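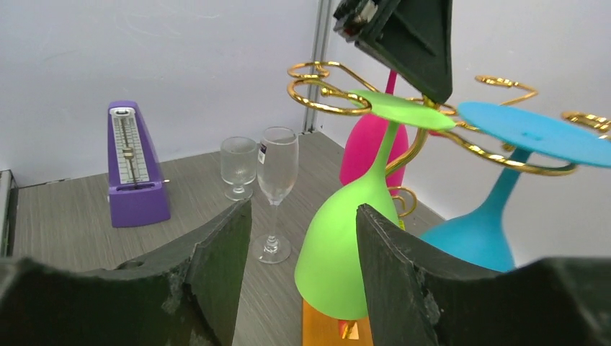 Green glass on the rack, foot resting on its ring.

Table Service and Bar Basics, Unit 2: Hanging, storing and handling stemware
Course notes, Rosário Torres

Hi everyone! These are the notes for the stemware unit, typed up from my scribbles and a little tidier than what I said out loud. We're in room 13 again for the practice session, and please bring a dry cotton cloth (the fluffy ones leave lint all over everything, and then we spend the whole hour picking it off).

Words first. I'm going to say foot, stem, bowl and rim all day long, so let's get those straight. The foot is the flat disk a glass stands on. The stem is the skinny part you hold. The bowl holds the drink, and the rim is where you sip. On a hanging rack everything is flipped, so the foot is up top and the rim points at the table. People get mixed up when I say "top of the glass" in this unit, so I try not to say it. If I slip, yell at me.

I love practicing with colored glasses. You get green, magenta, blue, yellow and orange on one table, and I can call out "move the blue one" without a speech about which blue one I mean. We keep a clear glass in the mix too, and I want you to look for it before you reach for anything. Clear glass disappears behind the bright stuff, and your sleeve will find it before your eyes do.

Setting up your spot

Put the rack toward the back of the table, with working room in front of it. Check that it stands steady before you hang a single glass. Wire racks with all those curls are pretty, but the curls stick out farther than you think, and a sweater cuff will catch on them every time (mine did, twice, at the Tilari dinner in November, and I had a tray in the other hand).

Next, decide where your waiting glasses go. Upside down on a board is fine for a short wait. I wouldn't store good thin crystal that way for months, with all the weight on the rim, but for a practice hour it's no trouble at all.
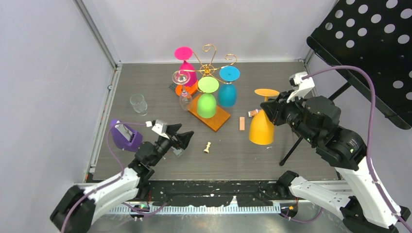
Hanging a glass

1. Hold the glass by the stem, close to the bowl. Fingertips only, no fist.
2. Turn it over before you get to the rack. Flipping it in among the curls is how you knock its neighbor.
3. Find the opening in the ring and bring the stem in from the side.
4. Lower it until the foot rests on the ring. Keep your fingers on it for a breath, then let go.
5. Look at the whole rack. Is it leaning? Hang the next glass on the opposite side.

Abhishek Kandpal, who took this class last year and now runs the floor at Hurnodura, says he still does step 5 out loud under his breath. I believe it!

Taking one down is the same thing backward, and it's where most of the clinking happens. Lift first, then slide out. If you slide without lifting, the foot drags on the wire and the whole rack comes along for the ride. Use your free hand to steady the center stem of the rack if you need to, I do it all the time and I've been at this for years.

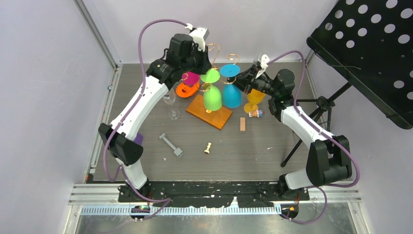 Now, tipped glasses. When a glass goes over on its side, your instinct is to grab at it fast. Don't! A round bowl rolls in a curve around its own foot, so it usually isn't going as far as you fear. Clear your elbow, get a hand on the stem, and stand it up slowly. Then check the rim with your eyes before you run a finger anywhere near it. With the plastic ones nothing terrible happens, but please practice as if it would.

Small things lying on the table go off to one side before you start: blocks, chess pieces, toys, your keys. A glass set down half on top of something small is a glass on its way over.

Checking the rack itself

Every so often take a good look at the metal. Run your cloth up the center stem, around the rings and out along each scroll to the little knob at the end. Dust loves the inside of a curl. If a ring is bent, tell me and leave it empty. 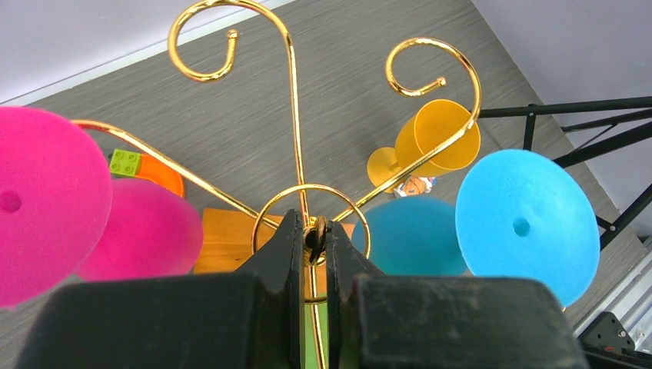

Stem, ring and scroll hooks up close, with pink and blue disks to either side.

For next time: read the Stundberg handout on washing and drying, and try hanging and taking down a full rack at home or at work, slowly, with the radio off so you can hear every clink. Write down where the clinks came from. Half a page is plenty, and you can leave it in my tray at Tefera or bring it with you to class.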